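4.3 Recording the towel fold

Read section 4.2 first. If the arms have not been homed since the last session, Tranari will record whatever you do and say nothing about it until training.

1. Clamp both bases to the table. Pull each one by hand. If it moves for you, it will move for a servo.

2. Lay the white sheet over the tabletop and set the towel on it lengthwise. Creases in the sheet are fine. Kieran Holroyd once ironed his, and his results were no better than anyone else's.

3. Start Tranari and wait for both arms to report ready.

4. Bring the grippers to the two upper corners, close them, and lift until the edge clears the table.
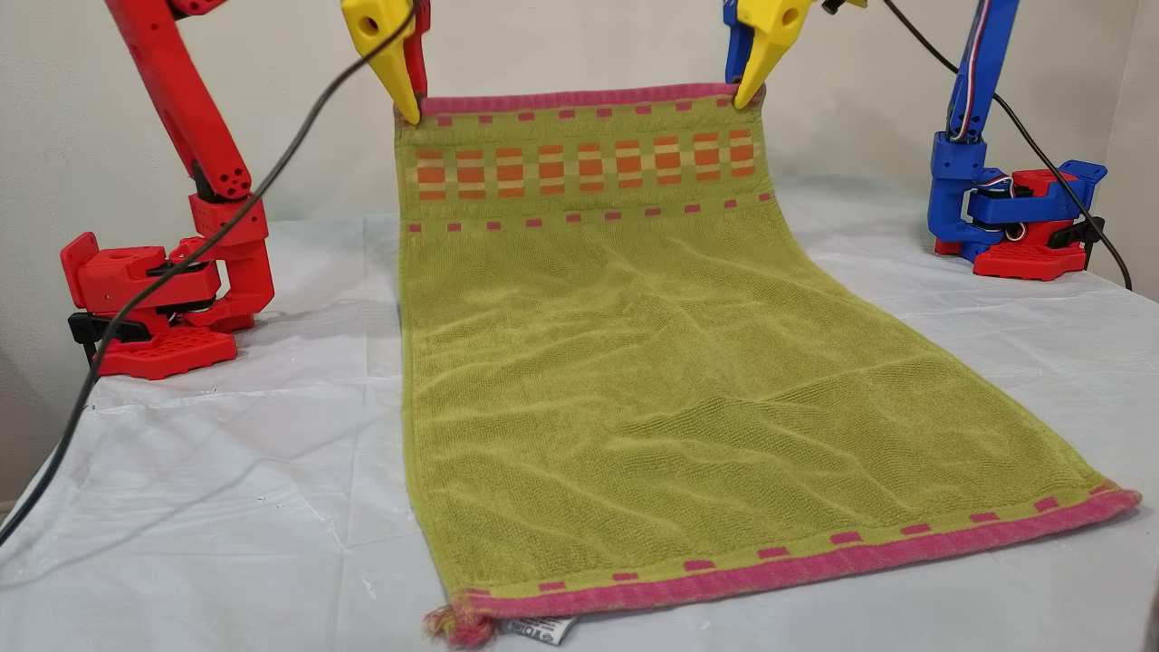
5. Hold for 3 seconds before folding. The policy learns the pause as part of the task, and episodes without it taught our first model to fling.

CAUTION: Do not pull the arms apart to smooth out wrinkles. The towel is stronger than the printed parts, and Stuart Sowerby has run out of red filament.

6. Fold, release, and back both grippers off before moving to the next edge.

Note: One-handed corrections are allowed and should be kept. In our August trials, the policy trained on 96 clean episodes finished fewer folds than the one trained on the same number with corrections left in. Paraschiva Jitaru predicted this and has mentioned it since.

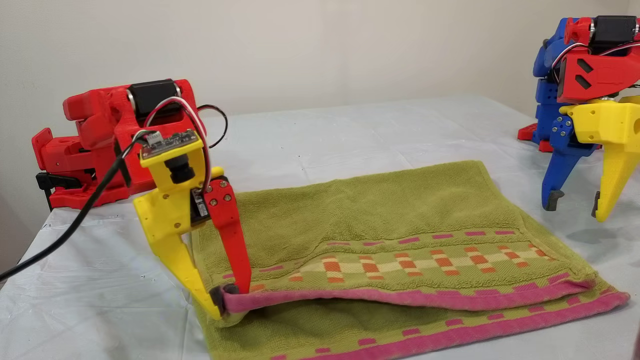 7. Mark the episode as kept or dropped straight away. "I'll remember" is not a label Tranari accepts.

8. Shake out the towel and lay it down slightly differently each time. Some 40 episodes from one starting position will give you a policy that is excellent at that position.

CAUTION: Keep cables clear of the grippers. A gripper cannot tell a cable from a hem and will fold either.

If an arm stops in the middle of an episode, drop the episode and go to section 5.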